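3.2 Internal doors and the movement of air between rooms

The second group of variables in our survey concerns the internal doors. In most studies of heat loss in older houses, the attention goes to the windows, the roof and the outer walls, and the internal doors are treated as if they were always closed or always open. We think this is too simple. In the houses of the Warnelow district, the corridor is often the coldest part of the home, and the position of the doors along it decides how much of this cold air reaches the living rooms.

We included 40 houses in Warnelow and 50 in Flindaden. The two districts were selected because they were built in the same period but with different floor plans. In Warnelow the rooms open on one long corridor, while in Flindaden they are arranged on both sides of a square hall. All the houses have their original walls, but many of the internal doors have been replaced, and the owners could not always tell us when this was done. For this reason we did not use the age of the door as a variable.

For each door we recorded the type (single leaf or double leaf), the construction (flat or paneled), the height of the gap at the floor, and the usual position during the evening. The last item was asked from the residents in a short form, which they filled in at 8 p.m. during the heating season. The gap at the floor was measured at three points and the largest value was kept. When a carpet was present, we measured from the top of the carpet.

Double doors needed more care than single doors. The two leaves do not always close on the same line, and air can pass at the meeting edge as well as at the floor. A pair of paneled leaves at the end of a corridor is presented in Figure 4.
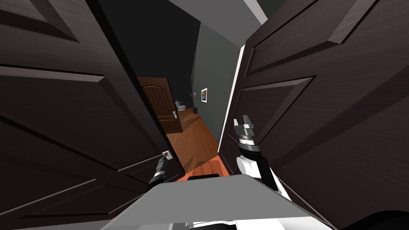
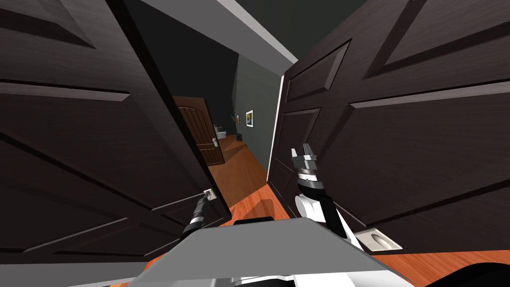

Figure 4. Dark paneled double doors, open, with the hallway visible between the two leaves.

The area of the free opening was the most difficult quantity to define for this type of door. With a single leaf, it is enough to know the angle of the door and the width of the frame. With two leaves it is necessary to know both angles, and the residents often open one leaf more than the other. When both leaves stand partly open, as in Figure 4, the passage between them becomes a wedge, and its narrowest width is the value that we entered in the model. We also tested the mean width, but this gave an air flow that was too high compared with the measurements in the Jordale test house. The raised panels and their moldings were ignored in the calculation. Their effect on the flow is small — smaller than the error of our tape measure — and to include them would make the geometry much heavier.

The air flow through each opening was then calculated from the temperature difference between the corridor and the room. We used the two-way flow equation for large vertical openings, and the crack equation for closed doors. The closed position was described by the Jenkins coefficient, which we obtained from pressure tests on doors removed from a house in Jordale before its demolition. In total 790 door positions were entered, and each was run for a period of 2000 hours of heating.

One limitation must be mentioned here. The form asks for the usual position in the evening, but it says nothing about the night. Several residents wrote on the margin that they close the corridor doors only when they go to bed. We kept the evening position for all hours, and therefore the night losses in Section 4 are probably too high for Warnelow, where this habit was mentioned more often. A second form, to be completed in the morning, was prepared in April and will be used in the next heating season.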